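Print this page | E-mail this page

Robotics Club Gallery: The Pushing Project
Posted in June by Gwendolyn Tillman

The Idthorpe Robotics Club spent the spring term on one project. Members had to get a robot arm to move a wooden block across a table and leave it on a taped outline, first by hand control and then with their own code. The club has 11 members this year, split into four teams: Gendale, Mansour, Judska and a fourth team that never settled on a name and is listed on the score sheet as Team 4.

Umesh Srivastava supervised the lab sessions and wrote the rules. Nour Khasawneh kept the logbook, and most of the notes on this page come out of it. Each team had 30 minutes on the arm per session, including setup. Teams waiting for their turn worked on code or on their reports.

The arm at work

The block is pale wood with a gentle curve to it, and the arm reaches it through a slender metal rod that runs straight down from the gripper. With the rod fixed into the top of the block, the teams could steer it directly and did not have to worry about it slipping away from a pusher. 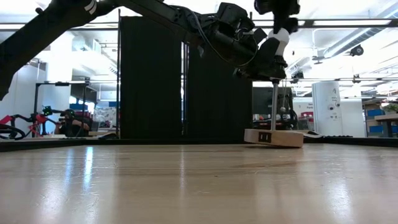 Setting the height

Every team had trouble with this. If the arm is a little too low, the block presses into the table and drags. Too high and the block lifts at one end and rocks when the arm changes direction. Kyriaki Karagiannis of Gendale wrote a short routine that lowers the arm in small steps and stops when the motor load goes up. Two other teams asked to use it and were allowed to, with credit in their reports.

Shiny tabletops

The tabletop is glossy and picks up the ceiling lights in long streaks. Mansour's tracking program kept reading the streaks as part of the block, since both are light in color. They tried a higher threshold, which lost the block altogether. What worked in the end was taking a reference picture of the bare table before each run and subtracting it. They lost most of two sessions to this – the logbook has a full page on it.

Turning the block

Straight pushes were scored in the first half of the term and turns in the second. Because the block is longer than it is wide, a turn of a few degrees too many shows up clearly at the ends. Judska had the best straight runs but came in last on turns until Nicanor Iturra found that their program was mixing degrees and radians in one function. Their next run was inside the outline.

Hand control compared with code

Rules for the final called for one run by hand and one by program, with the better score counting. Three of the teams scored higher by hand. Gendale was the exception. Their program was slow, and it used nearly all of the time allowed, but it finished closer to the outline than any hand-controlled run of the term.

Final standings

Gendale first, Mansour second, Team 4 third, Judska fourth. Mansour and Team 4 were separated by a single point, which came from the written report. Reports can be read in the club binder at the front desk.

Next term

The plan is to keep the same block and outline and add an obstacle between the start and the finish. Members who want to continue should tell Umesh Srivastava which team they would like to be on. New members do not need programming experience, but they should plan to come to the first two sessions – the safety rules and the arm controls are both covered there.

Contact: Gwendolyn Tillman, Idthorpe Robotics Club | Copyright Idthorpe Robotics Club | Back to top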